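Monday, by Nandini D'Souza
1 min read

Right, cell 2 again! The right arm came back from Brarnham with a fresh wrist cable, so I spent the morning getting it bolted down and homed (two goes, the first one was me forgetting the offset file). Speed capped at 50 per cent for now, please leave it there.

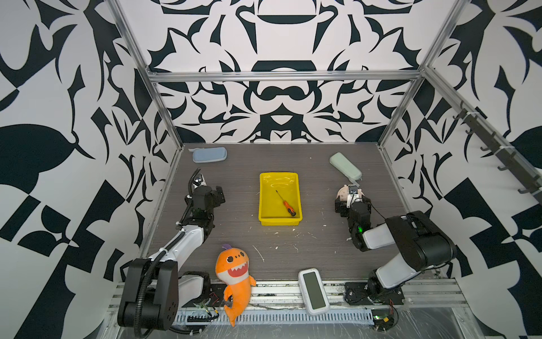

Cell 2, both wrist lights green, screwdriver in the yellow tray.

Still to do: wipe the tabletop, it's all flecks and scuffs, and tidy the wires by the left base. Parsa logs go in the usual folder.

Contact the Wileo workshop | © Wileo | Back to top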